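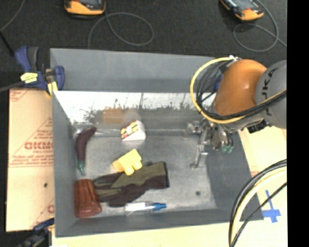
# Pirkel bin-picking kit: your questions

Written by Marichka Dmytriv at Jasholm. I look after the Pirkel kit and love talking about it, so do write if your question is missing!

### What does the kit do?

It lets a robot arm pick mixed items out of a bin, one at a time, without being taught each item first. Toys, gloves, packets, cups: throw in a jumble and let it choose.

### Which arms does it work with?

We run it on a KUKA arm here. Other makes can be fitted too, but please ask before you order, as the mounting plate differs.

### What's in the box?

The gripper, 2 spare fingers, the cable set and the Hirico software on a memory stick. The arm, bin and table are up to you.

### Does the bin have to be a special one?

No. A plain grey one with sloping sides is lovely to work with. Shiny walls can throw reflections, so run the wall check in Hirico after you set up, and again if you change the lights.

### How do I stop the bin moving?

Clamp it to the table. Ordinary bar clamps are fine. If it does shift, redo the bin corners in the software (a five-minute job).

### What is it bad at?

Soft things lying under hard things. A glove with something resting on it is still a tricky pick, and I find those the most fun to watch. Very thin items flat against a wall can take several goes.

### How heavy can an item be?

Up to 700 grams.

### Can I try before I buy?

Yes please! Loans last 7 days. Ask for the Jafarzadeh set, part 993, which comes with a box of test items. Parcels go out every Wednesday.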